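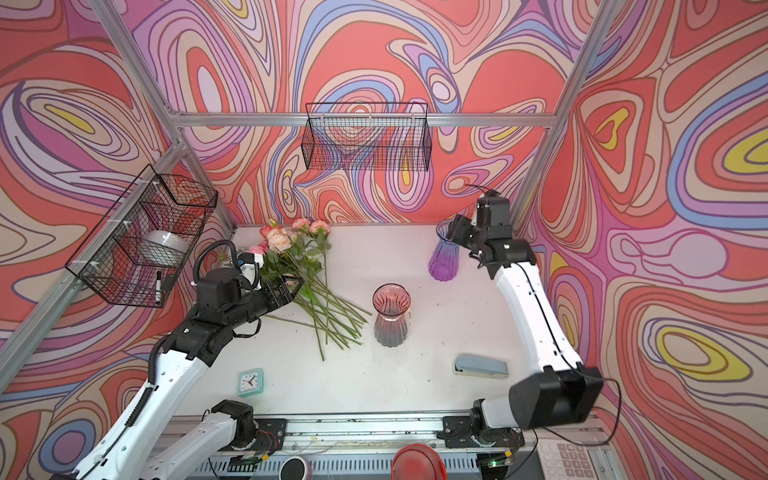
Birnura frame kit for a two-arm table: my review after one winter

I bought the Birnura frame kit in October, and I have used it almost every evening from then until now. I write this review because before buying I searched a lot and found only the pages of the seller, with very clean pictures and few words. English is not my first language, so please excuse me if some names of parts are not the usual ones.

What I was looking for

I build at home, in the room behind the kitchen. Before that I had my two arms in the shared workshop at Torres Street, clamped on an old door over two trestles. It worked, but every time a person leaned on the door, the arms moved a little against each other, and then all the positions I had saved were wrong. I wanted a closed frame, with walls, which holds both arms on the same piece of metal. I also wanted to change the walls easily, because I am training the arms from recorded movements and I want to see how much the background matters.

The arms themselves are not part of this review. They are two equal arms with parallel jaws and I had them already.

What comes in the box

The kit comes in two long boxes. In the first one are the aluminum profiles, already cut, with the corner brackets and a bag of screws. In the second one are the table top in white, the three wall panels, and the base rail for the near side of the table. The two wire baskets are sold separately, and I ordered them at the same time. The total weight is not small. I carried the second box up the stairs in two parts, opening it on the street.

The paper instructions have 13 steps. The drawings are good. The text is short and in two places it speaks of a bracket "type C", but on the bags there are only numbers. I wrote to Birnura and they answered the next day that type C is bag 5. They said they will correct it. The file on their page was still the same when I looked last week.

Assembly

I needed two evenings alone. The first evening I put the frame together on the floor, and this was my mistake, for the reason that my floor is not flat. When I lifted it on the bench, one corner was standing in the air. I loosened everything and tightened again on the bench, and then it was fine. If you have a choice, build it directly where it will stay.

The screws are of good quality and the keys are included, but the small key is soft. Mine became round at the end after the back rail. Take your own.

The base rail is the best part of the kit. It goes over the whole width on the near side, both arms sit on it, and it does not bend. I mounted my arms, I ran the same movement one hundred times with each of them, and the grippers came back to the same pencil mark. With the old door this was a dream. I also fixed my small circuit boards to the rail, one near each arm. There are enough slots for this, and the wires stay short.

A weak point is the surface of the rail. It takes scuffs very easily, and small dirt stays on it. I clean it and the next day it is the same. For the function it has no importance, but if you like your tools to look new, you will suffer a little.

The walls

The panels come in plain gray. They slide in from the top after you remove four screws, so a change of background takes me ten minutes. This is what I wanted and it works well. I have now three backgrounds: the gray, one with plain white paper, and one with a very loud wallpaper of swirling bands, in coral red, lavender, pink, blue and yellow. It looks like a map of mountains made by somebody with fever. I bought the roll from Plinden, at the end of a series, and one roll was enough for the back and both sides.

I used the normal paste for wallpaper. On the gray panels it holds, but you must first rub the surface with fine sandpaper. On my first panel I did not, and in the morning the paper was lying on the table.

With the loud wallpaper my arms became worse at first. The model which learned only on the gray walls closed the jaws beside the object in many tries. After I recorded new movements in front of the wallpaper, it came back almost to the old level. So for me the possibility to change the walls was worth the money. If you will never change them, you can save and buy the open frame.

The baskets

The baskets are black wire mesh. I have one on the back wall, in the center under the horizontal rail, and one on the left wall. The hooks which Birnura delivers are made for a thicker wire than the wire of their own basket. I do not understand how this can happen. The basket hangs, but it swings when an arm touches it. I fastened the left one with white zip ties and it is better now. I keep a bowl in it, and a black marker.

For two stars in my heart, one star is for the baskets themselves and the other one is lost because of the hooks.

Working inside it

The space is enough for two arms, if you do not put the objects too near to the side walls. My usual tasks are taking things from the table and putting them in another place: a stapler, an alarm clock, a calculator. Lately I try a bunch of pink roses with two ribbed glass vases. The left arm holds the stems and the right arm takes care of the vase. This is the most difficult thing I have tried at home. The stems are long and they go in all directions, and a gripper with two flat jaws does not feel if it holds three stems or all of them.

For this kind of task I have one wish. The table top is smooth, and a glass vase slides on it when the gripper pushes even a little. I tried a thin rubber mat from Skurnidton, cut to the size of the table, and the vase stayed in its place. But the mat is dark and my cameras did not like it, so I took it out again. A white table top with a little roughness would be the right solution. I have proposed this to Birnura too and they thanked me.

The height of the back rail is well chosen. It is low enough that I can reach over it to plug a cable, and the arms do not hit it in normal use. In the first week I hit it one time, by my own program, and the rail has not even a mark. The gripper had one.

Noise: the frame itself makes no noise, but the panels do. When both arms move quickly, the side panels tremble in the slot. I put a strip of felt in the slot and now it is quiet. I think a strip of felt costs nearly nothing and could be in the box.

Durability

My program counts the runs, and today it shows 1521 since I mounted the arms on this rail. In this time I had to tighten the corner brackets once, after some 1000 runs. The left front corner was the most loose one. Nothing is broken. The table top has two scratches, both from me and my knife, when I cut the wallpaper directly on it. Do not do this.

Price and service

I paid 1211 with the baskets and with the delivery, in dollars. It is a lot for aluminum and three panels. If you have a saw for metal and know how to make a right angle, you can build the same thing for less, and some members of my old workshop told me so several times. I do not have the saw, and my right angles are not right. I compared it also with the smaller Plinden frame, which is cheaper, but there each arm has its own foot and no common rail, so it would have brought me back to my problem with the door.

The service answers in one day, politely, and by a person who knows the product. One bag of screws was missing in my box and the new one came in the same week without discussion.

What I like

The base rail, which is stiff and has many slots.
Walls that come out in ten minutes.
Cut profiles that fit, I had to file nothing.
The service.

What I like less

Hooks too big for the baskets.
The soft key.
Table top too smooth for glass.
Side panels tremble without felt.
"Type C".

My rating

Four of five. I would buy it again for two arms. For only one arm I think it is too big and too expensive, and a strong table with a good clamp will do the same work. If somebody has found hooks that fit this mesh, please write the size in the comments, I want to fix the back basket too before summer.

Written Mar 28, 2024. I bought the kit with my own money.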